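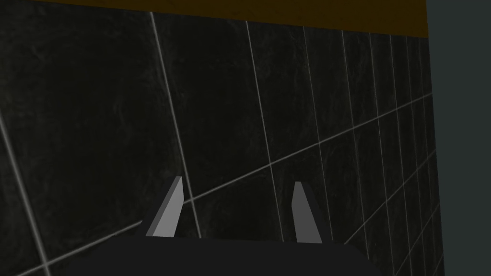

Padance opens fitted room panelling range to existing homes

10/03/2023

Padance has extended its made-to-measure wall panelling service to existing homes. Until now the range was sold only through builders of new houses. Householders can order board and batten panels, picture rail and ceiling coving from the firm's workshop at Urberg, either for fitting by Padance or for collection as a cut kit.

The panels are made from moisture-resistant MDF and are supplied primed. Battens come in two widths, and the spacing between them is worked out for each wall so that the end bays match. Sockets, switches and radiator brackets are marked on the cutting plan and the openings are made in the workshop. Householders are asked to send their own measurements for a first quote. A fitter then measures again before anything is cut, and the final price is based on the second set of figures.

Coving is handled separately. It is offered in plaster or in a lightweight moulded form, the latter intended for bedrooms and box rooms where the ceiling is plasterboard. Padance says the plaster version needs mechanical fixing as well as adhesive on longer runs, and that it will not fit it over ceilings with flaking distemper or loose paper. In older houses, where walls are seldom square, internal corners on both types are cut on site to the measured angle.

Fitting a single room normally takes two days. Skirting boards can be left in place if they are at least as thick as the panel and batten together. Thinner skirting has to come off, and a replacement board can be added to the order. Door linings are treated in the same way: where the panelling would stand proud of the architrave, a thin packing strip is fixed behind it. The strip is included in the fitted price but not in the kit.

Painting is not part of the service. The factory primer is suitable for water-based topcoats, and the fitting notes call for filled joints to be sanded and spot primed before the first coat. Lollex, which supplies the primer, has published a short data sheet giving drying times at different room temperatures. It advises against using the panels in a room where new plaster has not fully dried, and recommends that they are stored flat in the room for 48 hours before fitting.

Bathrooms are excluded from the fitted service for the time being. The kit may be used in a cloakroom or utility room, provided that cut edges are sealed and the lower edge is kept clear of the floor. Padance has said that a version for wetter rooms is being tested and could be added in September.

Orders are taken through the Urberg showroom and through the Mudaliar chain of paint and decorating shops, which will hold sample boards on its trade counters. A deposit of 50 per cent is payable once the second set of measurements has been agreed – the balance falls due on completion or, for kits, on collection. Changes to batten spacing can be made without charge up to the point at which the cutting plan is signed.

The guarantee covers the panels for two years against swelling or splitting in normal use. It does not extend to kits fixed to outside walls that show signs of damp, and fitters will take a meter reading at the measuring visit. Where the reading is high, the order is put on hold and the deposit is not taken. Delivery of uncut lengths is available for both coving types, but panels will be delivered only as part of a complete room order.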